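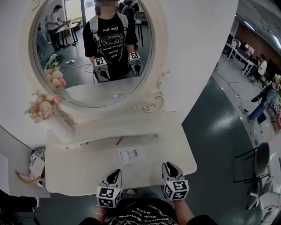 Item 7: vanity dressing table with oval mirror, tabletop and back rail.

BRODUDLOW FURNISHED ROOMS
Furniture and Fittings Safety Check, Unit 503
Form 2146
Period: January

Ratings: S = satisfactory. A = attention needed. N = not checked at this visit.

Section 1. Stability
1.1 Table stands level on all legs: S
1.2 No movement when light hand pressure is applied to the front edge: S
1.3 Table secured to the wall where the mirror is fixed to the table: A
Comment: One wall bracket was found loose behind the table. Maintenance is to refit it before the unit is next let.

Section 2. Mirror
2.1 Glass free of chips and cracks: S
2.2 Oval frame firmly attached, with no splits in the ornate molding: S
2.3 Mirror does not tilt forward under its own weight: S
2.4 Safety backing film present: N
Comment: Item 2.4 requires removal of the mirror and is deferred to the next full inspection.

Section 3. Tabletop and back rail
3.1 White finish intact, no flaking or sharp edges: S
3.2 Knobs or fittings at both ends of the back rail tight: A
3.3 Surface clear of liquids, candles and heated styling tools: S
Comment: The fitting at one end of the rail turns by hand. Tighten and recheck. A small white card or packet and a slender red-brown pen or stick were on the tabletop. Small items are to be put away before cleaning.

Section 4. Floor and electrical
4.1 Walkway in front of the table at least 2 feet wide: S
4.2 Power strips and cables kept out of the walkway: A
4.3 Power strip switch and casing undamaged: S
Comment: A white power strip and loose wires were on the gray floor. Cables are to be gathered and routed along the wall.

Section 5. Decorative items
5.1 Flower arrangement stable and clear of electrical items: S
Comment: None.

Result: Conditional pass. Items 1.3, 3.2 and 4.2 must be closed by the Workedo maintenance desk. The completed form is to be kept with the unit file.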